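Print this article | E-mail to a colleague | Shares: 32 | Comments: 3

3.2 Handling of small cloths before folding

The first part of the study dealt with how a cloth is taken hold of and lifted before any fold is made. Earlier work on household linen has mostly recorded the folded item: its final size, the number of layers and the height of the stack. Much less has been written on the seconds before the first fold, although this is where most of the creases that spoil a finished stack are introduced.

Small cloths were chosen for two reasons. They are the most common item in the mixed loads collected from households in Brumville and Kellville, and they are light enough that the way they hang is governed by the hold and hardly at all by their own weight. A bath towel straightens itself when lifted. A small cloth often does not, and a turned corner or a doubled edge will stay as it is until it is pulled out by hand.

Each cloth was washed once at the same setting, dried flat and left overnight in the test room. The set consisted of 200 cloths, of which 100 were plain weave and the remainder a looser knit. Cloths with a visible fault in the hem were replaced before the trials began. Colour was not controlled, but strong single colours were preferred to prints, as the edge of a printed cloth is difficult to trace against its own pattern.

Three starting states were defined. In the flat state the cloth was laid out and smoothed. In the dropped state it was released from a fixed height and left as it fell. In the bundled state it was gathered loosely and set down without shaking. The bundled state is the nearest to what is found in a laundry basket and is given the most weight in the discussion below.

Following Khokhar, we distinguish between a corner hold, an edge hold and a centre hold. In a corner hold the cloth is taken at or close to one corner and the rest falls away below it. In an edge hold it is taken along one side, away from either corner. A centre hold takes the cloth somewhere in its middle, so that all four corners hang free. The three are easy to tell apart in flat cloths and less easy in bundled ones, where a corner may be folded back inside the part being held.

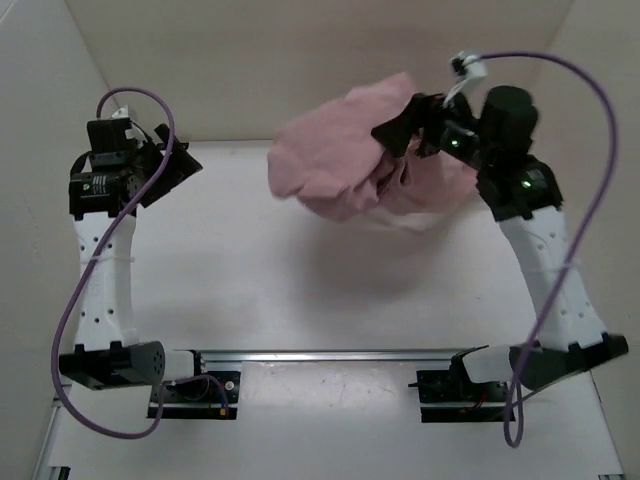
Figure 4. Corner hold, cloth raised clear of the surface.

The corner hold has the advantage that the opposite corner can be predicted. For a square cloth it will hang near the lowest point, and the second hold can be made there or at one of the two side corners, depending on the fold required. For a half fold the side corners are preferred. For a triangular fold the lowest corner is brought up to meet the first, and no further hold is needed until the cloth is laid down.

The edge hold gave less regular results. The cloth hangs in two unequal parts, and the longer part tends to turn under the shorter. Where an edge hold was made first, we found it quicker to lay the cloth down again and start from a corner than to correct it in the air. The same advice is given in the Una household manual, without measurements.

Centre holds were the most common outcome in the bundled state and the least useful. They are nevertheless a reasonable first step, as lifting by the centre opens the bundle and brings at least one corner into view. In 26 of the bundled trials a centre hold was followed directly by a clean corner hold, with no return to the surface in between.

Two limits should be noted. The surface used was smooth – a cloth dragged across a covered ironing board will behave differently – and no trial was made with damp cloths. Damp cotton clings to itself along the doubled edge, and we would expect the corner hold to lose part of its advantage. A further set of trials, using tea towels and pillowcases, was completed in June and is reported in Section 5.

Print this article | E-mail to a colleague

Comments (3)

hemline
Was the knit set analysed separately? In my experience a knit corner curls as soon as you lift it, so "at or close to one corner" covers a lot of ground.

R.
Useful section. Would like to see the drying method varied. Line-dried cloths keep a peg mark and a stiff edge, which makes the corner much easier to find.

foldedtwice
We have always taught the shake before the first fold. Was it left out on purpose? I can't find it in 3.1 either.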